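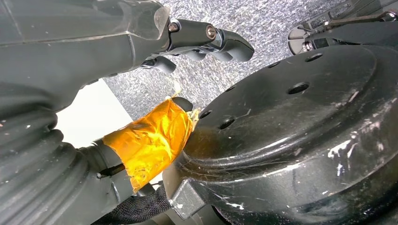
No. 59

Colour plates in the Plalledent adaptation

I have had both printings of the Plalledent film comic on the desk since May, and I think I can now say which one was made from the original separations. It is the second. I had assumed the reverse for years, and said so in an earlier post, which I have left up with a correction at the top.

For anyone who has not followed the earlier posts, Plalledent was a children's adventure film with a short run in cinemas, and Pevlow put out a comic of it. The art was by Ailbhe Nic Giolla, who worked from the shooting script and a packet of stills. The colour guides were by Alcides Huaranga. There were two printings, with the same cover price and the same indicia, and the only difference in the small print is that the second adds a full stop after the printer's name. Dealers tend to call both of them first printings. The full stop is the quickest test, but it is often lost in the fold, so a second test is useful.

The second test is page 20. This is the page with the lighthouse interior, where Huaranga asked for a flat yellow behind the staircase and a tint of blue over the figures. In the first printing the blue dots sit visibly to the right of the line work. In the second they sit where they should. I took that for a repair at first, the sort of thing a printer might do after a complaint. Under a loupe it does not look like a repair. The dots in the second printing are round and evenly spaced at 75 to the inch. In the first they are slightly closed up, and some of the lighter ones have dropped out altogether. Dots close up and drop out when a plate has been made from a printed page or a proof instead of from the film. They do not come back on their own.

So the first printing went to press from second-generation material, and the original separations were used later. The likeliest explanation is that the originals were late. Mac Giolla did the separations for Pevlow at that time, and the only letter I have seen from the firm mentions a delay to the yellow plate on an unnamed title. I would not hang too much on that.
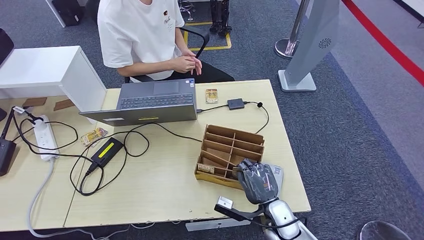
Registration is the main reason the two printings feel so different to read, more than the dots. A four-colour page goes through the press with each ink laid down separately, and any one of them can wander. On page 20 the magenta is fine and the blue is out, so the faces look normal until you reach the edge of a sleeve. A job in one dark ink gives you none of this trouble: the small brown logo and script lettering on the chest of that white T-shirt have no second colour on top of them to drift away from. Most of the black-only pages in the Pevlow comic are in the same position. The two text pages and the inside back cover are identical in both printings as far as I can measure, and they are no help at all in telling copies apart.

The covers are a separate matter. The cover was printed on coated stock with a finer screen, 100 to the inch, and I can find no difference between the two. I suspect the covers for both printings were run off together and the second lot kept flat until needed. There is some slight support for this. On both of my copies the red of the title panel has a small nick in the lower stroke of the first letter, which would be a flaw in the plate. If anyone has a second printing without the nick, I would be glad to hear about it.

A word on Nic Giolla's line, which suffers badly in the first printing. She drew with a flexible nib and let the line go very thin on distant figures. In the harbour sequence there is a row of people on the quay who are barely more than ticks. The second printing keeps them. The first loses the legs of most of them and fills in the hats. I had always read that panel as rushed, and I owe her an apology for it. The drawing is careful, and the staging follows the film closely, down to the rope hanging off the end of the quay. 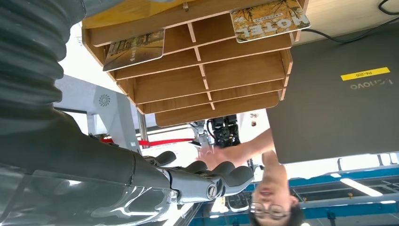 The same goes for the storm pages, where the rain was drawn in white over black. In the first printing the white lines have clogged and the rain reads as a grey smear. In the second you can follow individual strokes across the gutter from one panel to the next, and it becomes clear that she angled them differently in each panel to show the boat turning. That is a thing the film does with a model and a good deal of water. It works rather better on paper.

There is also a later reprint, in the Felier collection, which reproduces the first printing by scanning it. The editors cleaned up the yellowing and moved the blue back into position on page 20, which was a decent thing to do, but the closed-up dots are still there and the people on the quay still have no legs. The scan has also picked up a faint pattern in the flat tints where the original screen and the new one disagree. It is worst in the skies. If you only want to read the story, the Felier is cheap and the binding opens well. For the art, look for the full stop.

Two loose ends. I still do not know whether Huaranga's colour guides survive. A single guide sheet was offered for sale some years ago, described as being for the lighthouse page, and the listing had no picture. I also have not been able to check a copy with the overseas price stamp. Those might be from the first printing, the second, or a mixture of the two, and a close-up of page 20 and the printer's line would be enough to settle it. The contact form is working again. Please send scans unsharpened, at the highest setting the scanner allows, with no descreening.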